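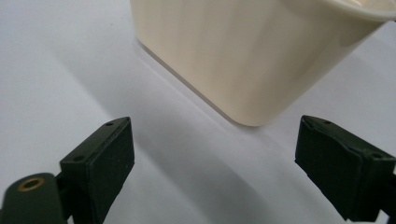
The Cream Tub

By Sarla Srivastava
February 2021

We use cookies to remember your reading preferences. Accept / Manage

Hollia had wanted the cream tub since she was small enough to sit in it, and now here it was on her own white table, in her own flat in Urnley, and she could have danced!

"It's a plastic tub," said her brother Guo, down the phone.

"It's Gran's plastic tub."

"She had a piano as well, you know. You could have asked for the piano."

But what would she do with a piano? The tub had held flour at Christmas and pegs all summer, and once, for one glorious wet week, a hedgehog called Brumer (he was released behind the garages and never wrote). It had soft round corners that you could run your thumb down while you waited for the kettle, and a lip that curled outwards, just enough to hook your fingers under. Gran used to carry it against her hip like a baby, singing the wrong words to everything.

Hollia turned it a little on the table. The light slid down the side in long pale streaks, and one wall looked like ivory and the next like milky tea. How had she never noticed that? Twenty-odd years of looking at it and it still had something new to show her.

"What are you going to keep in it?" Guo asked.

She had a list, a proper one, on the back of an envelope. Onions. Wool. The good biscuits, hidden under tea towels. Letters, if anybody sent any. She read it all out to him and he laughed at the biscuits, because that had been Gran's trick too and it had never fooled either of them.

"Put it by the window," he said, after a bit. "She always had it by the window."

So she tucked the phone under her chin, took the tub in both arms and carried it across to the sill, where it fitted as if somebody had measured. Then she went back and looked at the table.
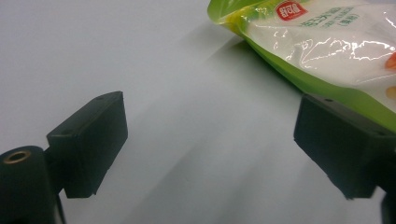 It was lovely, all that white, with the grey shadow slanting over it and fading off into fainter stripes. She laid her palm flat in the middle of the stripes and moved it about.

"Are you still there?" said Guo.

"I'm thinking about onions," said Hollia. "Come for your tea. I'll make Gran's soup, the one with too much pepper."

"Are there biscuits?"

"There might be. You'll have to find them."

He was already looking for his shoes. She could hear him banging about in the hall, singing, with all the words wrong.

More short fiction
The Lamp at 99 Mill Row
Twelve Spoons, by Ximeng Lu
A Coat for April
1,000 Buttons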